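Search this site
Search
Menu

Speaker notes: Plates, trays and waste at the Kindis dining hall
Pranab Fakir, Jan 22, 2026

Thank Wanda Marchetti for the introduction. Keep the opening short.

The hall at Kindis serves up to 2000 meals a day. Until October we had no idea how much of that food came back. We knew what we bought and we knew what we paid to haul the bins. Wanda's team weighed the returns for 13 days, lunch only, and logged 1059 pounds. Pause here and let people read the chart.

Most of it was side dishes. Rice, fries, cooked vegetables. Main dishes came back mostly eaten. Bread was higher than I expected. Mention the rolls, which we used to put on every tray without asking.

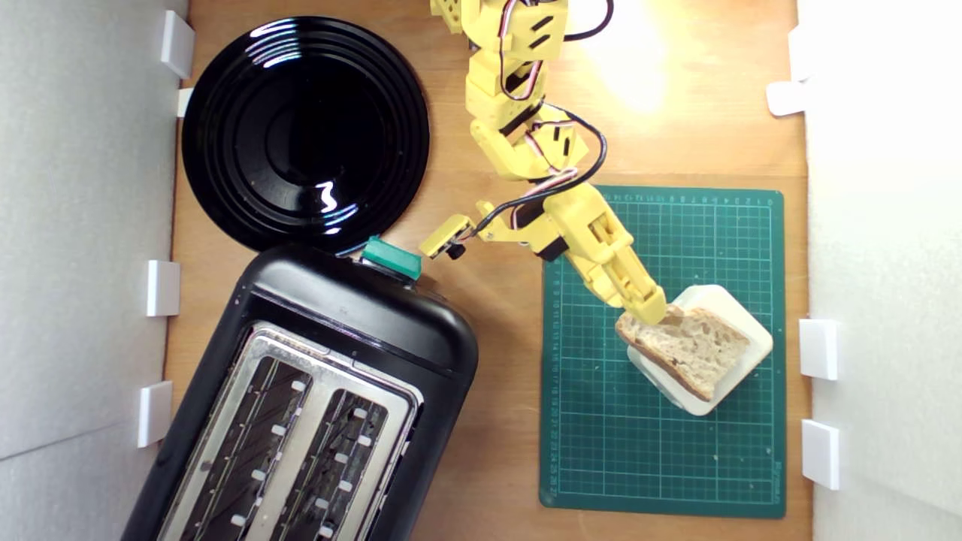

Plate size is the first thing people ask about, so take it before the numbers on trays. The old plates at Kindis were wide and flat, and a normal scoop looked small on them. Servers added a second scoop to fill the space. A square white plate with rounded corners and a raised rim, like the one on the green mat, gives the server an edge to stop at. We bought 600 with a similar rim from Yazzie. Say the price only if someone asks.

Trays next. We took them off the line for one week and put them back after complaints from people with bad wrists. Now they are kept at the end of the counter for anyone who wants one. Gimden does the same at its site.

Slide 9: the sign at the rice station. It says "Ask for less, come back for more." Cener printed it for us. Second helpings did go up a little. Total rice cooked went down.

Skip slide 10 if we are past the half hour. Questions, then lunch.

4 comments
Share 17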